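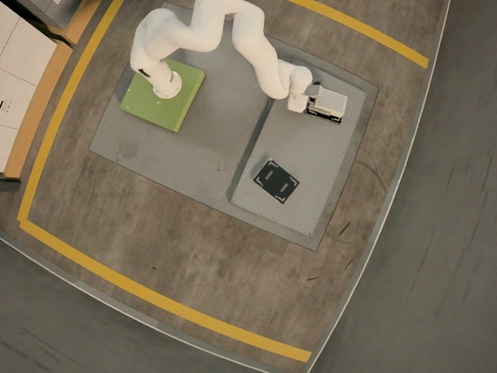
# Ilo (debugging unit)

The **Ilo** was a debugging unit for home computers, made by the firm Ridness of Edville. It was sold to small game studios which could not pay for a full development system. The unit was placed between the computer and its cartridge port, and it allowed the programmer to stop a game, read the memory and change single values before the game continued.

## Hardware

The Ilo had a flat metal case with a row of 8 switches on the front. With these switches the user set the address at which the program should stop. The first version had two memory banks, one for the game and one for the monitor program. The power supply was separate and had to be turned on before the computer, otherwise the monitor program did not start.

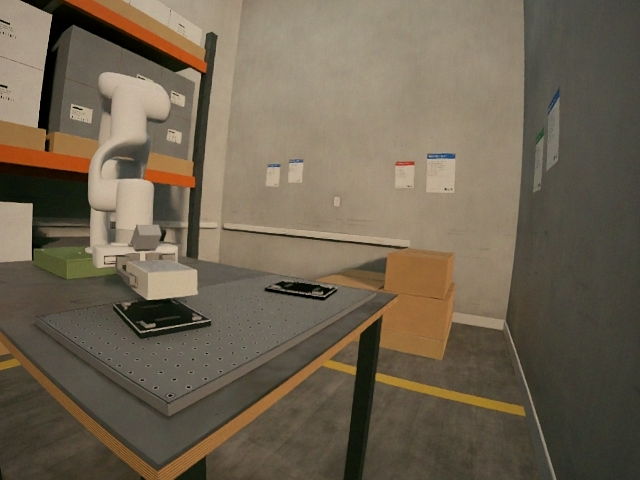
Bite magazine wrote that the switches were slow to set but pleasant to use, and that the printed manual was "the weakest part of the package". The same review complained of the short cable, with which the unit could only stand directly behind the computer.

## Software

The monitor program was stored in a ROM chip inside the unit. It understood 22 commands, and each of them was a single letter or a letter with a number. A later chip added a simple disassembler. Owners of the first version could receive this chip by post, but they had to fit it themselves.

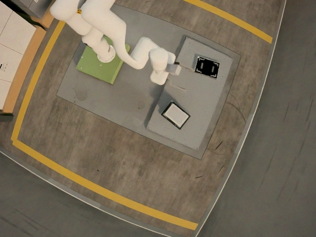

*Robot arm over a perforated work table, computer rendering*

## Versions

Three versions are known. The second one replaced the switches with a small keypad, and the address was shown on a display.

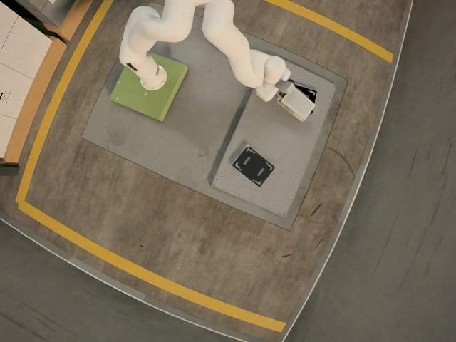 The third version kept the keypad but was delivered in a plastic case, and its cable was longer. It could also be connected to a printer, for which Ridness sold a separate lead. Source files saved with the second version can be read by the third, but not the other way round.

## See also

- In-circuit emulator
- Machine code monitor
- ROM cartridge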